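Research Articles | Materials and Workspaces
2 comments | 40 shares

3.2 Tabletop materials

The study of small stationery items used a plain white tabletop throughout. Items were drawn from the Pandari list, which holds 1,241 entries, of which 378 are flat goods or rolls. Tape was treated as a class of its own, as its outline changes little when the roll is turned about its center.

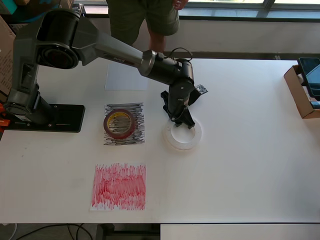 Figure 2. Translucent tape roll lying flat, with a square sheet of white paper marked in black to its left.

Paper sheets were grouped by coverage, following Lazăr. A sheet was coded as dense when marker strokes filled most of its area, and as sparse otherwise. Stroke direction was recorded but not used in the grouping — early trials at Todanley showed poor agreement between coders on sheets with layered lines.

Translucent rolls were harder to code than opaque ones. The inner and outer edges were therefore coded separately, and a roll was kept in the set only if both could be traced in full. Rolls that failed this check were moved to the Pleslow subset, described in Section 3.4.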